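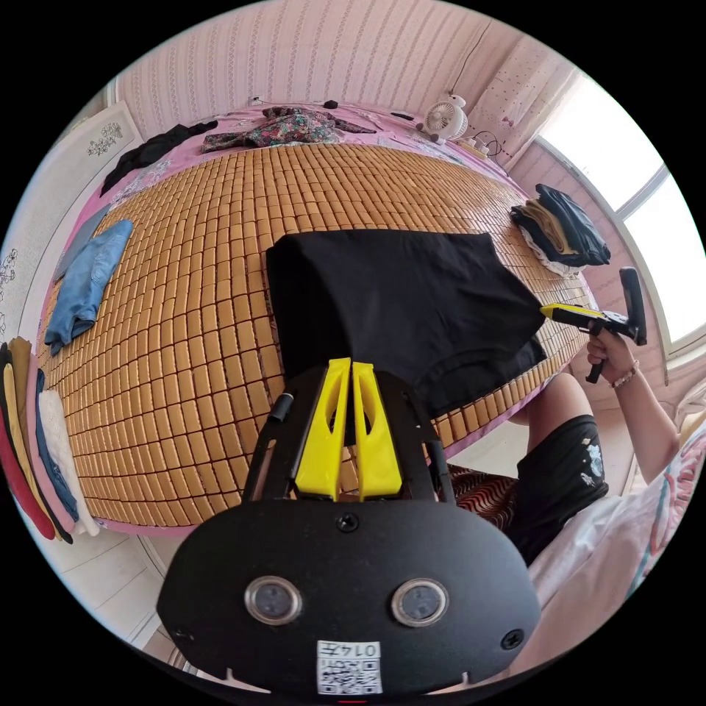 Galerie - le tri des vêtements, 2 juin 2025

Enfin, je m'y suis mise ! Depuis octobre je repoussais le grand pliage de la chambre, et les habits faisaient des allers-retours entre la chaise, le panier et la couette (ma chaise n'a plus servi à s'asseoir depuis une éternité). Alors j'ai tout apporté sur le lit, j'ai ouvert la fenêtre, et en avant.

Je plie toujours sur la natte en bambou. C'est ferme, c'est lisse, ça ne fait pas de creux comme un matelas, et les petits rectangles m'aident à garder les bords à peu près droits. Dessous j'ai laissé le drap rose à fleurs, je n'allais pas refaire le lit pour ça.

Le noir au milieu
Plié en rectangle, ou presque, le bas dépasse encore un peu. Le noir, c'est ma bête noire justement : on ne voit pas les coutures, on prend une manche pour un ourlet, et il faut recommencer.

Le jean bleu clair
Posé sur le côté gauche, une jambe repliée. Je plie les jeans en deux dans la longueur, puis en trois, et je les range debout dans le tiroir du bas. J'en ai trop, je le sais bien.

La pile de couleurs
Ma préférée ! Du rouge, du moutarde, du rose, du bleu jean, un blanc avec du relief, le tout en éventail au bord du lit. Elle penche, d'accord, mais je la trouve trop jolie pour la refaire.

Au fond, côté tête de lit
Un haut noir étalé et un vêtement fleuri dans les verts et les roses. Les imprimés, je les garde pour la fin, c'est ma petite récompense.

Le coin confort
Le coussin à vagues rouges et noires et la couverture blanche et rose restent toujours à portée de main. Plier assise, c'est quand même plus doux pour le dos.

Pour la suite, il me faudrait des boîtes de rangement, j'hésite entre les Trodus et les Utadell (les 26 litres rentrent sous mon lit, j'ai mesuré deux fois). Si vous avez les unes ou les autres, racontez-moi en commentaire !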